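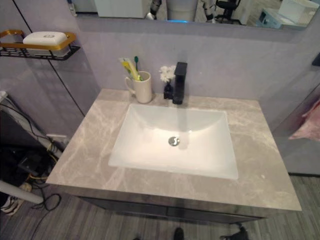 Water talk, Ilton library, Aug 21, 2025

Thank Margareta for the room. Phones off. Say who I am - ran the billing desk at Cronin Water, four years, read a lot of angry mail.

Start with the bill. Hold up the paper one. Most people look at the total and nothing else. Ask for hands - who knows where their meter is? Wait. Let them laugh.

Then the Grarkdale story. Yogesh Dubey, bill jumps to $268 in April, no guests, no pool, no garden. Toilet flapper. Four dollar part. Dont rush this one, its the best bit.

How to check for a leak, slow here:
1. Everything off, whole house. Ice maker too.
2. Read the meter, write it down. Go have lunch.

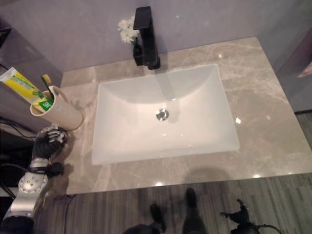

3. Read it again. Moved? Something is running.
4. Food coloring in the toilet tank, wait, look in the bowl.

Someone will ask about Tornach and the rate hike. Short answer: old pipes, 2000 feet of main to replace, money has to come from somewhere. Don't get pulled in. Rhys McKinnon can take it after, he was at the hearings.

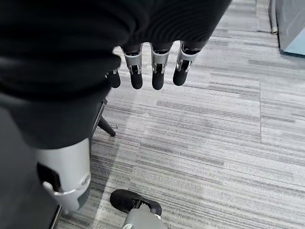
Next bit, slab leaks. Harder to find than a toilet, cost more, and folks ignore the signs. Warm patch on the floor, musty smell, a hiss at night when the house is quiet. Carpet hides all of it - striped carpet like this one, you'd never spot a damp patch by eye, so shoes off and walk it barefoot. Then call a plumber, get two quotes. Nyokabi paid $200 just for the locate, mention taht.

Handouts by the door. Questions, ten minutes, then Pendo needs the projector back.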